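Home News Business Events Contact

Tesbridge labs agree on house rules for bench robots

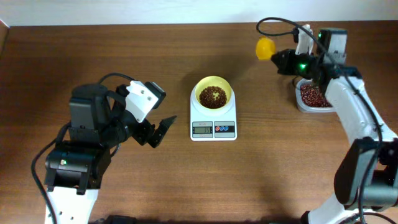 Two arms and a kitchen scale during a bean-scooping task, one of the jobs covered by the new rules.

TESBRIDGE – Small robot arms on tabletops now have a rulebook in Tesbridge. Short one. Two pages, signed Friday by the labs and workshops that share the Afolabi building.

The code was drafted by Siham Hakim, safety lead at Prallum, after a summer of arguments over who can run what and when. First version went round in July. It got 90 comments, most of them on the section about hands.

That section is now the strictest. No reaching between the arms while the motors are powered, not even to grab a dropped bean. Stop button within reach of the operator at all times. Cables checked for slack before each session, at full reach and not just at rest.

Then the record keeping. Any task that involves weighing has to start with the scale zeroed with the empty bowl on it, and the target weight written down before the first scoop. Failed runs stay in the log.

"People were deleting the bad ones," said Hakim. "Then you get a success rate that means nothing. If you ran 100, you report 100."

Not everyone is happy. Wagner Peixoto runs a two-person shop, Drasteo, on the second floor and says the paperwork was written for bigger teams. "I have 400 runs to get thru before the end of the month. Filling in a sheet for each one is a half day gone every week."

Hakim said a shorter form for repeat tasks is comming, but gave no date.

The code is voluntary for now. Labs that sign get a card for the door and agree to one unannounced visit a year. Building manager Rohani Hartono will do the visits herself and says she wants it in the leases by next summer – tenants would have to follow it or move there arms elsewhere.

Copies at the front desk. Questions to Hartono's office, mornings only.

2 comments
90 shares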